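I have now put 50 hours into Usetti, a handheld farming game from a studio that made exactly one farming game and then, I assume, went and lay down. Thread.
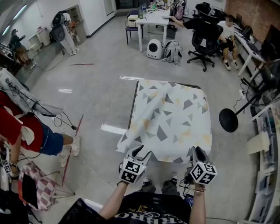 I got it secondhand in November. The store had it in the bin with the fishing games and the one where you're a veterinarian. No manual. The sticker said 3 dollars and I still tried to get it for two.

You inherit a turnip farm. Fine. We've all inherited a turnip farm. But the turnips in Usetti have a stat called Mood, and the game never says what raises it. I've tried water, more water, and walking past at night.

My best turnip so far had a Mood of 669. Sold it to the grocer. He paid the same as for the other turnips and said "Hm."

Every shopkeeper in this town says "Hm." I think they ran out of cartridge space.

There's a neighboring village called Tlapale, which you can see across the river from day one. Big lights, music, some sort of windmill. The bridge costs 1092 coins. I'm not going to tell you how many turnips that is but I played through two dentist appointments' worth of waiting room.

Tlapale has a hat shop and a man who wants turnips.

(The hat is good. I'm wearing the hat. It makes you run slower and there's no way to tell except that everything takes longer.)

Someone asked if it's like Iltadach. No. Iltadach has a plot, and a horse, and when you press the button to open a gate the gate opens. In Usetti you stand in front of the gate and press it until the game feels you mean it.

I do like Iltadach, for the record. I finished it, put it on the shelf, and haven't thought about it since. Whereas last night at 1 a.m. I was drawing a crop layout on the back of the gas bill.

Winter update. Nothing grows in winter. You can't skip winter. You can fish but the fishing rod is sold in spring.

So winter is you, in a hat, walking slowly around a field. There's a special winter song. It is nine seconds long.

The save system deserves its own post. You save by sleeping. You can only sleep if you're tired. You get tired by farming. See the previous two posts re: winter.

Found out you can also get tired by arguing with the goat. It's a menu option. I'd had the goat for a year and a half of game time and never scrolled down.

The goat's name is Brernuritz and you can't change it. I tried. The naming screen comes up, you type in whatever you like, and then the goat is called Brernuritz.

For those asking whether to buy it: it'll cost you less than a sandwich and the music on the river map is lovely. The graphics are fine, if you enjoy brown.

Spring came. Bought the fishing rod. The river has one fish in it. I showed it to the grocer.

"Hm."

Anyway, there's a second bridge.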